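Settling your kitchen staff in with the hand-held grippers

If you run a canteen or a shared kitchen, as we do at Bredgate, sooner or later the tidying jobs will be the ones somebody wants to automate. Ours began in June, and I do wish I'd had a page like this one to read first!

Start with the people. Etenesh Tamiru, who has looked after our back kitchen for 18 years, asked me straight out whether she was teaching a machine to take her job, and she deserved a proper answer before she picked anything up. We wrote down what would change (less bag sorting, more cooking) and what wouldn't (hours and pay), and everybody got a copy.

Then go gently with the work itself. Keep the first turn to 20 minutes, with a 30 minute break after it, as the wrists do tire. Choose soft things to begin with – bags, cloths, bubble wrap – and a basin to drop them in. Close the jaws slowly, lift, pause, and let go only when you're over the basin. Don't correct a fumble halfway through; finish the lift and have another go.

Have a chat at the end of the week, too. On our first Wednesday we learned that the cooks wanted the sorting moved to after lunch, and it has stayed there ever since. By now we've done almost 2,000 lifts between us, and Etenesh is the one who shows the new starters how to hold the handles.

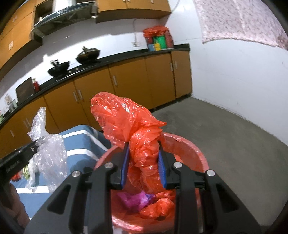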